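Terkness busca operadores y operadoras para la recogida de datos con pinzas de mano

Publicado el 24/02/2021

En Terkness preparamos los datos de manipulación con los que Hurnia entrena sus brazos robóticos. Buscamos personas para el turno de mañana y el turno de tarde, con contrato de seis meses y posibilidad de continuar.

Antes de presentar su candidatura, le pedimos que lea el párrafo siguiente, porque explica el puesto mejor que una lista de requisitos.

En agosto un brazo de Hurnia cerró los dedos demasiado pronto y rompió el espejo que tenía que recoger. No hubo heridos, pero la celda quedó parada. El análisis encontró la causa en nuestros datos: en 400 de las 2,000 grabaciones del lote Kistix, el cierre de los dedos estaba registrado con 200 milisegundos de adelanto. El reloj de una pinza se había desviado y el control diario no se hizo. El lote fue retirado entero y ahora lo repetimos desde el principio.

Qué hará usted

Grabar tareas domésticas sencillas con la pinza de mano: abrir cajones, mover objetos frágiles, ordenar una mesa. Al empezar cada turno, comprobar el reloj y la apertura de los dedos, y firmar la hoja de control. Parar la sesión cuando algo no le parece normal - también si la duda es pequeña - y escribir el aviso el mismo día.

Qué pedimos

Buen pulso, paciencia con el trabajo repetitivo y español suficiente para escribir un informe corto. No es necesaria experiencia con robots. La formación dura una semana, es pagada e incluye el procedimiento Kovács de parada y aviso, que es obligatorio para todos desde el incidente.

Qué ofrecemos

Jornada de 30 horas, una pausa pagada por turno y 50 euros mensuales de ayuda al transporte. Un aviso de fallo nunca tiene consecuencias negativas para quien lo da, aunque después resulte ser falsa alarma.
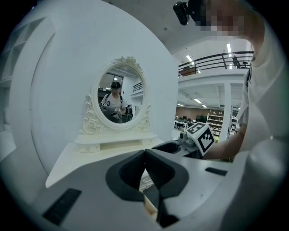

Lucero Ccori: Yo grabé una parte del lote retirado. Noté que la pinza respondía un poco raro y no dije nada, pensé que era mi mano. Ahora lo digo enseguida, y hasta hoy siempre me han escuchado. A quien entre nuevo le aconsejo preguntar mucho en la primera semana.

Cómo presentarse

Envíe su currículum y unas líneas sobre una ocasión en que detectó un error, suyo o de otra persona, y qué hizo después. No hace falta que sea un caso técnico. Respondemos a todas las candidaturas, también cuando la respuesta es no. La entrevista incluye una prueba práctica de media hora con la pinza.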